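Tolach joinery shop to stay open as council backs 24-year lease

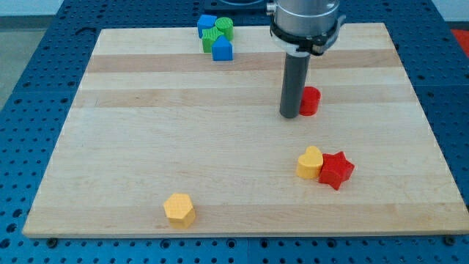 Last updated: October, 4.36pm

The joinery shop at the old Tolach goods yard is staying put. Councillors voted last night to give the Fardale Woodworkers' Society a new lease on the building, ending eight months of argument over whether the site should go for parking.

Lease runs for 24 years. Rent set at £3,850 a year for the first stretch, reviewed after that. The society had asked for less and the council's property team had wanted a good deal more, so both sides came away grumbling a bit.

The vote came just before 10pm after a long item on bins. Public gallery was full, with people standing on the stairs, and the chair had to ask twice for the door to be shut.

"Relieved, mostly tired," said Nilton Sotelo, who runs the evening classes and has spoken for the society through most of this. "We had people asking in June if they should come and collect their timber. I didn't know what to tell them."

The shop has 136 members, most of them from Fardale and the villages up the valley. They pay a yearly fee and book bench time in the mornings or evenings. There are beginners' courses in autumn and spring, and a repair afternoon where anyone can bring in a chair with a wobbly leg. School groups use the place in term time.

Trouble started in February when the old lease ran out. The council said it would roll over month by month while it looked at its options for the yard. One of those options, set out in a report in April, was to knock the building down and put in parking for the station. Traders on Lanz Street were in favour. They have been asking for more spaces since the market square was closed to cars and several of them spoke at the meeting.

One shopkeeper told councillors her customers "drive round two times and then go home". Another said he had nothing against woodwork but that the shop was shut half the times he walked past it.

Sotelo said afterwards that the hours were a fair point and that they would be looked at. Saturday opening is likely from the new year if enough members will take a turn with the keys.

Parking plan isn't dead. A smaller version, using only the rough ground at the north end of the yard, will come back to the planning meeting in the new year. That would leave the shop and its timber store alone but take away the strip where members unload. Society says it can live with that so long as there is a marked bay for deliveries. No promise on the bay as yet.

Conditions on the lease. The society has to fix the roof over the timber store within 2 years, put in a ramp at the side door, and let the council have the main room for polling days. It also takes on the drains, which have been a sore point for as long as anyone can remember. The council will pay for a survey of the drains first. Anything it turns up that dates from before the lease will be the council's bill, a line added late on after a good half hour of back and forth.

Money for the roof is the big question now. An application has gone in to a regional buildings fund and an answer is due before Christmas. If it's a no the members will have to raise it themselves. There's talk of a sale of work, boards and stools and so on, plus a raffle. Members were also asked at the summer meeting if they'd accept a higher fee and most said yes, though teh amount was left open.

Gadgate, the tool hire firm which has the unit next door, is also getting a new lease on similar terms. It didn't send anyone to the meeting. A member of staff at the counter this morning said they were pleased and that the phone had been going all day with people asking if they were shutting. They aren't.

Not everyone on the council was happy. Three members voted against, saying a lease that long ties up a site next to a station for too little in return. One wanted a break clause at the halfway mark. That was put to a seperate vote and lost. Another said the town would regret it "the next time we need land and haven't got any".

Those in favour pointed to the survey done over the summer, in which most people who replied wanted the workshop kept. Turnout for the survey was low, and opponents said so.

The building went up as a goods shed and was used for storing seed potatoes after the railway sold it. The society moved in when it was little more than four walls, and members laid the floor and did the wiring for the lights. The big doors on the yard side are the originals and can't be altered without permission, so the ramp is going round the side.

Autumn classes carry on as planned. The beginners' course is full with a waiting list, the sharpening evening still has places. Anyone who took timber away in the summer can bring it back from next week but should ring first, as the racks are being moved to make room for the roofers to have a look.

Lease should be signed by the end of the month. The yard gate will be locked overnight from then on, so drivers who've been leaving cars there for the early train are asked to use the station car park instead.

Planning meeting date for the north end scheme to follow, we'll add it when we get it.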